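Progress report to the Monti Film Fund
Project: Ullus (feature, drama)
Producer: Bernice Wumbei, Tavbridge Pictures
Wednesday, July 31, 2024

Principal photography finished in April, three days over schedule. The overrun was caused by rain during the harbor scenes and was paid from contingency. Director Arturo Lombardi has delivered a first assembly, and editing is now in its second pass. 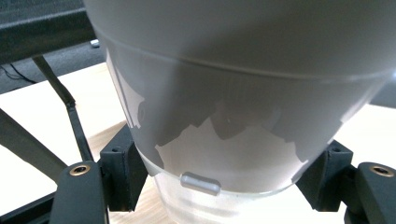

The main open item is the trailer. Two versions were cut and neither has been approved. The first gave away the brother's return, and the second leaned too hard on the score. Our title designer wants a rough, weathered look for the lettering and has been collecting surfaces for it, among them a frosted white cup with a patchy, ragged-edged band across it. We expect a third version from Dwayne Oyelaran, who is cutting it alongside his work on the feature.

Sound is on track. Ragnvald Halvorsen has finished the dialogue edit on the first 5 reels and will record the remaining replacement lines with the lead cast next month. One supporting actor is on another shoot and may have to record remotely.

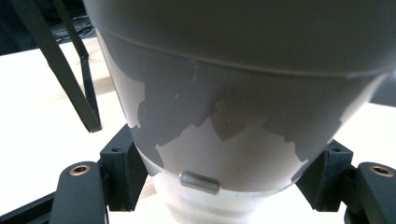 Music is behind. The composer, Meirion Gethin, has handed in sketches for the opening and the wedding – both accepted – but the closing theme is still being rewritten. The recording session has been moved back to match.

We held one test screening at the Cutar cinema for an audience of 200. Comments on the two leads were good. Many people found the middle section slow, and the editor is shortening it. 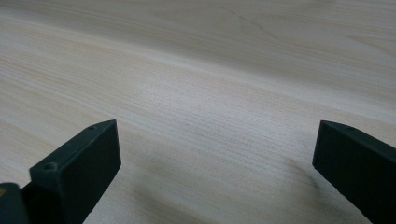 The release plan has not changed. We still want a holiday opening and are talking to two distributors. The second payment has been spent as budgeted, and the cost statement is attached. We request release of the third payment on delivery of the locked cut.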